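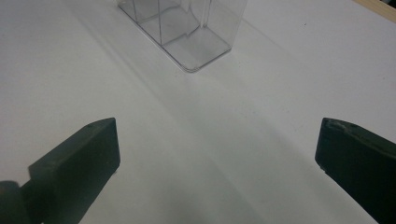
Home | News | Explainers | Quizzes | Contact

What is a ceasefire?

2021-08-28

Print this page | E-mail to a friend

When two sides in a war agree to stop shooting, it is called a ceasefire. It can last a few hours or many years.

A ceasefire does not mean the war is over. The two sides may still disagree about land, money or who should be in charge. They have agreed to put the fighting on hold.

Who makes sure it is kept?

Sometimes soldiers or observers from other countries come to watch. They are often called peacekeepers or monitors. They drive along the line between the two sides and write down anything that breaks the rules.

An imaginary country helps to show how it works. We will call it Zavlow. Two armies there have been fighting over the town of Cabral for 6 years. They sign a ceasefire in October. Each army moves its big guns back from the town, and 800 peacekeepers arrive to watch the roads. Lorries can now bring in food and medicine, and some families go home.

Why do ceasefires break down?

One side may think the other is cheating. Small groups of fighters may not have signed the agreement – so they do not feel they have to follow it. Sometimes a single shot is enough to start the fighting again.

What comes next?

If the ceasefire holds, leaders can start peace talks. These can be slow. If everyone agrees in the end, they sign a peace treaty – a written promise to end the war.

Word help

Truce: another word for a ceasefire, often a short one.
Treaty: a written agreement between countries or groups.

39 shares | 6 comments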